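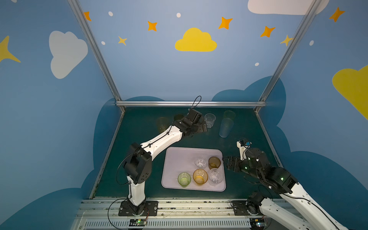
Rosario, July 28, 2022

How to paint clouds and stars on a blue wall

A painted sky suits a child's room, a reading corner or the inside of a play booth. The work takes three days, most of it drying time. You need no drawing skill, only a steady supply of rags and some patience with the first cloud.

What you need

Flat interior wall paint in mid blue
A small can of flat white
A little pale gray, mixed from the white and a drop of black
Yellow or off-white acrylic for the stars
A roller with a short nap and a 2-inch angled brush
Two natural sea sponges, one large and one small
Thin card for stencils, a craft knife, low-tack tape
Drop cloths and rags

Day 1: the background

Wash the wall with warm water and a little dish soap, rinse it and let it dry. Fill nail holes, sand them smooth and wipe off the dust. Bare plywood or new drywall needs a coat of primer first. Old glossy paint has to be dulled with 120-grit paper or the blue will scratch off.

Cut in along the corners and ceiling with the brush, then roll the rest. Two coats cover most walls. A dark or red wall may need a third. Leave it overnight.

Use flat paint. Satin shows every place where a cloud has been touched up, and under a ceiling light the whole wall turns patchy.

Day 2: the clouds

Mark cloud positions with short strips of tape and stand back at the door to look at them. Set them at different heights and keep the largest off center. Two or three can run into a corner and carry on along the next wall.

Thin the white with one part water to four parts paint. Dampen the large sponge, wring it out hard, dip it and dab off the extra on a piece of cardboard. Start at the top edge of the cloud and dab in overlapping round shapes. Work down, pressing more lightly as you go, and let the bottom edge fade into the blue. Turn the sponge in your hand every few dabs so the same mark does not repeat.

When the white is dry to the touch, dab pale gray along the lower third with the small sponge. Go back over the top with unthinned white where you want it brighter.

If a cloud goes wrong, let it dry and roll blue over it. Wiping it wet leaves a smear that takes two coats to hide.

Day 3: the stars

Draw a star on card, 3 inches across, and cut it out with the craft knife. Make a second one half that size. Olga Garrido, who taught me this, cuts 9 stencils at a time so she can throw each one out when the edge goes soft.

Tape the stencil flat. Load a dry brush with very little paint and stipple from the points toward the middle. Lift the card straight off. Paint that creeps under the edge can be cleaned up with blue on a fine brush the next day.

Keep the stars clear of the clouds by a hand's width. Leftover blue keeps for a year or more in a jar filled close to the lid, labeled with the mix number from the store.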